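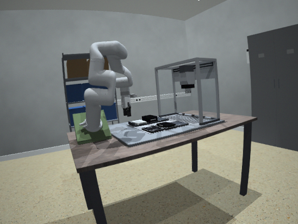 Fig. 1. The simulated bench: arm on its green block, grey mat, and the gantry frame over the right-hand side.

Week 2: does practising in a simulator help?

Right, so last week I promised we'd get on to the Urkellow bench, and a few of you have already had a go at it (thank you for the bug reports, Gladys Huanca especially). Everything in Fig. 1 is rendered, walls and cupboard included. The robot learns to move around in there first, and only then do we ask whether any of that learning carries over to a real one.

The method is called domain randomisation, which sounds grander than it is. Each time we start a new practice run we change things a bit: the lighting, the colour of the table, how slippery the objects are, exactly where they sit on the mat. The hope is that the real room ends up looking like one more version of something the robot has met before.

I ran 1,250 practice runs for each of two policies. Policy A always saw the same bench. Policy B got the changes. Then each one had 15 tries on the real arm, starting with the gripper pointing straight down over the mat, as in the figure, and reaching for a small block.

Policy A managed 2 out of 15. Policy B managed 12! I was so pleased I rang Imani Mugo on a Sunday, and she asked how many of the 12 were with the block in the same place. Fair point. Most of them were, so please don't go quoting that number as if it settles anything. Fifteen tries is tiny.

Two things to watch when you read the paper. First, the gantry frame: anything tall and fixed on the table limits the paths the arm can take, so if you move it in your own copy, say so in your write-up. Second, contact. Simulators are pretty good at where things are and much shakier on what happens when fingers touch them. All three of Policy B's misses came at the grasp.

For next time, change one setting only (your choice), keep the rest as they are, and bring your success counts along with the start positions you used.

Related notes
Week 1: What counts as a policy?
Week 3: Friction and other headaches
Reading list: the Nuvmont grasping papers
Undum setup guide, July update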